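Robôs para tarefas domésticas

Robô doméstico, ou robô de tarefas, é o nome que se dá a qualquer máquina capaz de fazer sozinha algum serviço de casa: aspirar, lavar, dobrar, guardar, pôr a mesa. Escrevo este verbete em primeira pessoa porque acompanho o assunto há bastante tempo e porque a pergunta que me fazem é sempre a mesma – já dá para comprar um que arrume a casa? A resposta curta é que ainda não. A comprida vem a seguir, e nela cabe também a oficina, porque os problemas de uma bancada e os de uma cozinha são mais parecidos do que a gente imagina.

O que já funciona

O aspirador redondo é o caso feliz. Ele anda num plano, não pega nada com a mão (não tem mão!) e, se esquece um canto hoje, passa nele amanhã. A máquina de lavar louça também é um robô, se a gente for generoso com a palavra, só que exige que alguém coloque os pratos lá dentro e tire depois. O cortador de grama automático vai pelo mesmo caminho. Todos eles resolvem uma tarefa estreita num espaço que se comporta bem.

Nas fábricas a história é mais antiga. Um braço que solda o mesmo ponto o dia inteiro dispensa olhos muito bons, já que a peça chega sempre no mesmo lugar. Visitei uma linha da Taltico em janeiro e fiquei um tempão vendo um braço encaixotar potes de tinta, 422 por turno, sem nenhum drama. Aí perguntei à engenheira de plantão o que aconteceria se um pote viesse deitado. Ela riu e apontou para o botão de parada.

Arrumar: a tarefa que parece boba

Arrumar é pegar coisas espalhadas e pôr cada uma no seu lugar. Uma criança de três anos faz isso (quando quer). Para a máquina, são várias perguntas ao mesmo tempo: que objeto é este, onde ele começa e termina, por qual lado se pega, com quanta força, e onde fica o lugar dele. Por isso os laboratórios gostam tanto de ensaios com brinquedos, letrinhas e louça leve. Custa pouco, não quebra fácil e tem a bagunça certa.

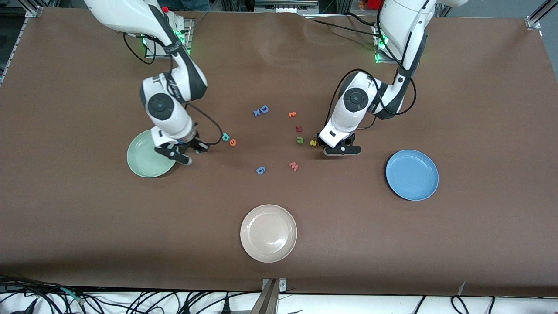
Dois braços ajudam muito. Uma pessoa que tira a mesa segura o prato com uma mão e empurra as migalhas com a outra, sem pensar em nada disso. Coordenar dois braços mecânicos é outra conversa, porque eles dividem o mesmo espaço e podem se bater, e o programa precisa decidir quem vai primeiro. Quando um lado alcança melhor o objeto e o outro alcança melhor o destino, entra ainda a passagem de mão em mão, que eu acho a parte mais bonita de assistir e a que mais dá errado.

Letras são um objeto de treino mais maldoso do que parecem. Um "u" virado é quase um "n", um "z" de lado pode passar por outra coisa, e o "d", o "p" e o "b" vivem se confundindo conforme o giro. Se a ordem for "ponha as vogais no prato verde", a máquina tem que ler antes de pegar, e a leitura precisa aguentar qualquer posição. Confesso que, de longe, eu mesma erro algumas.

Como se ensina

Existem, grosso modo, dois caminhos. No primeiro, alguém escreve as regras: ache o objeto, desça, feche os dedos, suba. Fica fácil de entender e difícil de manter, porque cada exceção pede uma regra nova. No segundo, uma pessoa conduz os braços a distância, repetindo a tarefa muitas vezes, e o programa aprende com as gravações. É o que se chama aprendizado por demonstração.

O número de repetições assusta quem vem de fora. Shakuntala Mishra, que coordenou os ensaios de mesa do projeto Rakena, me contou que a equipe juntou 1592 demonstrações para uma única família de tarefas, e que as primeiras 300 foram jogadas fora por causa de uma mudança de iluminação na sala. Perguntei se doeu. "Doeu mais na segunda vez", ela respondeu, e mudou de assunto.

A visão do punho

Uma câmera fixa ao lado da bancada dá o panorama, mas perde detalhes justamente na hora de pegar, quando o próprio braço tapa o objeto. A solução mais comum é pôr outra câmera pequena junto da garra. De perto ela enxerga os dedos e o que está entre eles, e o programa consegue corrigir o movimento no último instante. 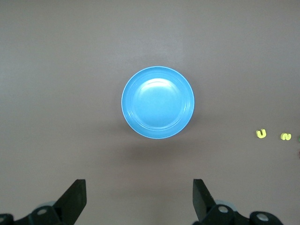

O preço é que essa visão é estreita. O que está fora dela simplesmente não existe para a câmera, e um objeto aparecendo pela metade na borda vira palpite. Brilhos também atrapalham: plástico liso devolve a luz do teto e um pedaço do prato pode ficar quase branco. Sombra é outro incômodo, e já vi programa tratar sombra como se fosse coisa. Daí a mania de juntar as duas vistas, a de longe e a de perto, e deixar o modelo decidir em qual confiar.

Sobre a garra: dois dedos paralelos são o arroz com feijão da área. Servem para bloquinho, caneta, borda de prato, manga de camisa. Servem mal para ovo, saco plástico e moeda em mesa lisa. Mãos de cinco dedos existem, são lindas nos vídeos e dão um trabalho danado de manutenção.

E na minha casa, quando?

Aqui as opiniões se dividem bastante. Ruby-Lee Tipoki, consultora da Lernetwood, defende que a primeira tarefa de verdade vai ser dobrar toalhas em lavanderias e que a casa particular fica para bem depois. Eu tendo a concordar com ela. Na lavanderia há uma bancada, boa luz e alguém por perto; na minha cozinha há um gato, um varal no caminho e uma gaveta que só abre com jeitinho.

Tem também a questão da taxa de acerto. Num ensaio da Rinby que acompanhei numa quinta-feira, o sistema guardou corretamente 71 por cento das peças, e todo mundo saiu contente – era um bom resultado para objetos que ele não conhecia. Agora pense nisso com copos de vidro. Para pesquisa é um progresso enorme; para a louça do domingo, eu continuo lavando à mão.

Falta ainda resolver velocidade (quase todo vídeo bonito está acelerado, repare no canto da tela), preço, e o que fazer quando a máquina trava com alguma coisa na garra e não tem técnico por perto.

Artigos relacionados

Aspirador robô
Garra de dois dedos
Aprendizado por demonstração
Dobrar roupa: por que tecido é difícil
Máquina de lavar louça

Contato | © Todos os direitos reservados | Voltar ao topo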